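Cunonero grasp planner: gallery, January build
Ebenezer Atinga, 2025-02-05

These pages collect wrist camera views from the Cunonero planner working on knitwear. The planner runs at 30 Hz on the arm controller and takes its fold candidates from Trotdale, our segmentation module. No depth sensor is used at the wrist.

Changes since the previous build: Trotdale now scores seams and ribbing as separate classes. Dark fabric gets its own exposure curve, applied before segmentation. Grasp candidates are capped at 200 per cycle, and the replanning timeout is down to 29 ms. Logs are written in Prerkico format, with the older reader kept for one more build.

Dark gray knit, held close to the wrist camera. Ribbing at right, a seam along the fold at left.

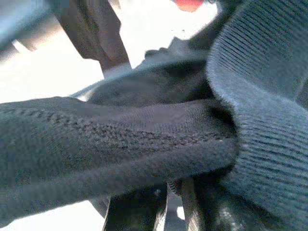
The seam class still drops out when the fabric is too close to focus. Lowering the score threshold brings it back but adds false seams along plain creases, so the default stays where it was. Training crops for the next build will include more blurred knit, around 1,000 in all. Config files are in the planner repository under gallery/january.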